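The Night Shift at Grakovgate

The machine was called Ustus, and in June it began to be late.

It was only a small lateness. The left arm waited two seconds before it closed on a cloth, as an old man waits before he stands up. The company in Markham sent me a letter with a new part and one sentence of advice: check the cable first.

So I came at 15 minutes past midnight, when the cell was stopped and the hall was quiet. I locked out the power and put my tag on the switch. Then I felt along the purple cable with two fingers, slowly, from the wrist to the elbow. My teacher at the Mfinanga works taught me this. The eyes get tired, she used to say, but the fingers stay curious.

Near the elbow I found a clip which was too tight. I opened it, gave the cable a little more room and closed it again. I cleaned the rail. I wrote the counter in the book -- 1,037 hours -- and under it the word "clip". The new part stayed in its box.

After that I had to dress the table for the test. I laid the white cloth across the front and smoothed it with my palm, but one long crease came back each time, and I let it stay. The folded ones went to the back corner, the pink on top of the red. I left the tan one in the basket.
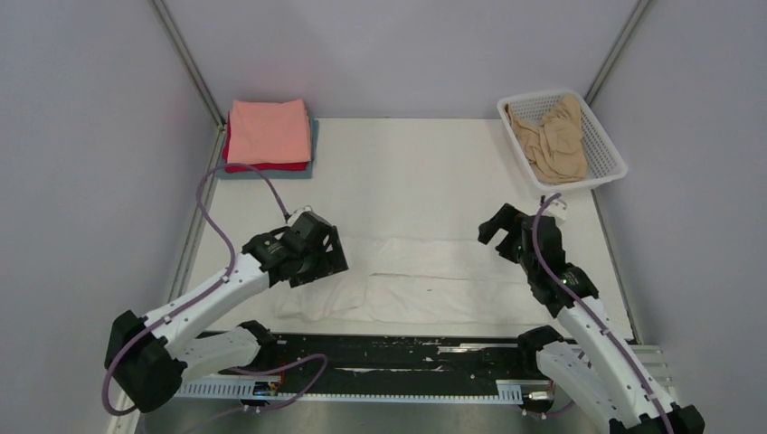
I took my tag from the switch and stood outside with my hand near the stop button. For a moment I was afraid, like a parent at a school concert. Then the left gripper went down and closed, with no waiting at all.

I ran the test 42 times. By then the first tram was passing outside, and I was hungry, and I had forgotten my gloves on top of the cabinet.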